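Ordnung im Gewürzfach

Wer viel kocht, kennt das Problem: Die Gläser stehen in drei Reihen, und der Kreuzkümmel steht immer hinten. Ein kleines Regal mit zwei Ebenen schafft Platz, ohne dass man bohren muss. Das Modell von Woveo trägt bis zu 6 Kilo. Oben stehen die Gewürze für jeden Tag, unten ist Raum für Kleinkram. Gemahlenes gehört in Gläser mit dicht schließendem Deckel und nicht neben den Herd.
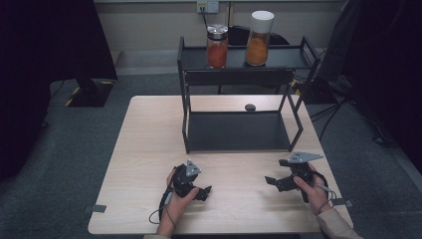 Zwei Gläser auf der oberen Ebene, Rot neben Gelborange.

Nach einem Jahr verliert Pulver an Aroma.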